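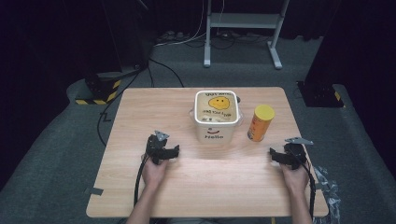 Calloway Hall Snack and Desk Bin Program
Frequently Asked Questions

What is the Desk Bin Program?
The program provides each resident of Calloway Hall and Brader Hall with one small plastic container for the study table. It may hold snacks, wrappers awaiting disposal, or small desk items. The Residence Office issued 1,727 containers last year.

May I decorate my container?
Yes. Drawings, greetings and handwritten messages in marker are welcome on any surface. Residents are asked to avoid paint and glitter, as both come off on the tabletops. Decoration does not affect the return of the deposit.

Should the container be lined?
A sheet of plain paper is recommended for any container that will hold food or wrappers. Paper is available at the front desk of each hall at no charge. Please replace the sheet when it becomes stained or greasy.

What food may be kept on the study table?
Dry, shelf-stable items in closed packaging are permitted. Chips in a can with a plastic lid, crackers and sealed bars are all acceptable. Fresh fruit may be left out for one day. Cooked food belongs in the floor refrigerator.

Where do empty snack cans go?
Paper-walled cans with metal bases are not accepted in the Gustside recycling stream. Remove the plastic lid, place it in the blue bin, and put the can in general waste.

How should I clean the table?
Wipe it with a damp cloth and dry it at once. Please do not use bleach or scouring pads. Residents who notice scratches or rings should report them through the Floltska request form before the end of the term.

May I have a second container?
Additional containers are available from October, subject to supply. Requests are filled in the order received, with a limit of two per resident.

What happens at move-out?
Empty the container, discard the liner and return it to the front desk by noon on your checkout date. Residents may also keep a decorated container, in which case the deposit is retained.

Whom do I contact with other questions?
Please call the Residence Office at extension 419 or visit the front desk between 9 a.m. and 5 p.m.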